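**How many demos before a bottle-sorting policy stops missing?**

I've got 131 teleop demos of picking up bottles and dropping them in a tray. It does fine on my usual bottle, then grabs air on anything else. Do I just keep going to 500?

*Radomír Pešek*

---

**Leandro Figueroa**

I'd stop adding the same demo over and over! I got mine working with 362, but the big jump came when I mixed the bottles up - glass, clear plastic, labels on and off - and moved the tray between takes.

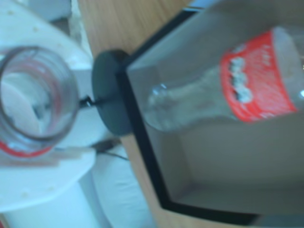

Also keep your fumbles if you recover from them. I tossed 17 of those early on and wish I hadn't, they're great for teaching it to try again. And vary where you start the arm, even a few inches helps.

---

**skevness**

more data. always more data

---

**yimer_k**

Check your wrist camera exposure first. Clear bottles wash out badly under a desk lamp.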